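Brato storage tubs and the Castholm beanbag, after 3 months on a hard floor

Quick one, I'm writing this between two other jobs so excuse the state of it. 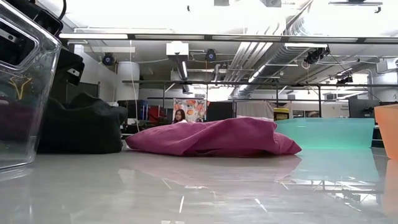

We have a big open workspace, ducts showing, shiny floor, everything echoes. People sit on the floor a lot. So we needed soft stuff to sit on and something to throw the soft stuff (and cords, and everybody's sweaters) into at the end of the day. Ordered the lot through Omimport in one go. Two Brato tubs, a Castholm beanbag, a few Cabello floor cushions.

Clear bin first. Brato, the deep one. Good. Thick rim, rounded corners, doesn't dig into your hands when you carry it full. See-through walls are the main reason to get it — I can find a yellow cord from across the room without tipping everything out. Downside is you see ALL of it. If your stuff is a jumble it looks like a jumble. Mine is a jumble. If that bothers you get a solid color.

Holds more than I thought. Three cushions squashed down plus a blanket. Don't try four, the top one just climbs out again.

Scratches: yes. Fine ones, mostly on the bottom from being shoved around. Hasn't cracked. One corner took a proper knock against a door frame in February and it just flexed.

The teal tub. Also Brato, the wide shallow one. My favorite of the whole order and I nearly didnt get it. You can reach the bottom without bending your whole arm in, so people put things back in it. With the deep bin they drop stuff on top and walk off. Color is nice too, a see-through aqua, looks great when the light comes through it in the afternoon.

Not so great: it's wide. Carrying it through a doorway means turning sideways, and if it's heavy the long sides bow out a bit. Fine for cushions and soft things. I wouldn't load it with tools. Also no lid in the box, lid is sold separate and cost me $9. Bit cheeky. I bought one and have used it maybe twice.

Both tubs slide on a smooth floor. Good when you want to push one along with your foot, bad when you lean on it getting up. I stuck felt pads under the deep one and that helped with the noise, did nothing for the sliding. Rubber feet would be better. Will get round to it.

Beanbag. Castholm, black. Comfortable from day one, which I can't say for the last one we had. Slumps down low, so if your knees are bad, try one in a shop before you order. Adelino Leitão, who has the desk nearest to it, sits in it for every phone call and then complains about getting out of it, so draw your own conclusions.

It has lost some height. Normal for beanbags. Refill goes in through a zipper on the underside, and the zipper has no pull on it, you have to use a paperclip. I get it, safety thing for kids, but tell people in the instructions! I spent ages looking for the tab. Do the refill outside or in a bathtub. Not over a shiny floor with the fan on.

Black hides coffee. Black does not hide lint, dog hair, or dust. Lint roller once a week.

Cabello cushions. Mixed feelings. The color is fantastic, a loud magenta, in person it's even pinker than on the website. Room needed it. But the filling is thin and it moves. After a couple weeks mine went flat in the middle with all these wrinkles and peaks on top, and it never sits smooth again unless you shake it out. Fine as a back cushion. As a seat on a hard floor, for more than half an hour, no. You feel the floor.

Washed one at low heat, color stayed put, cover came out with more wrinkles than it went in with. Hang it up straight away.

Price was $23 a cushion. For that I'd want more filling. If they go on sale get them for the color, otherwise look for something firmer.

Delivery — everything came together, tubs nested inside each other with the cushions packed in between, very little cardboard. The beanbag came in its own bag and took a day to puff up. No complaints. Invoice had the wrong address but the parcel had the right one, go figure.

Would I buy again:

Teal tub, yes, already want a second one.
Deep clear bin, yes, with rubber feet this time.
Beanbag, yes, if you don't mind the lint and teh zipper thing.
Cushions, only on sale.

Somebody asked on my last review if the tubs stack when full. The deep one without a lid, no, it sinks right into whatever is under it. The shallow one with its lid on will hold a light box on top, I've done it with cushions inside and it was fine. Haven't tried more weight than that.

Will update if anything splits.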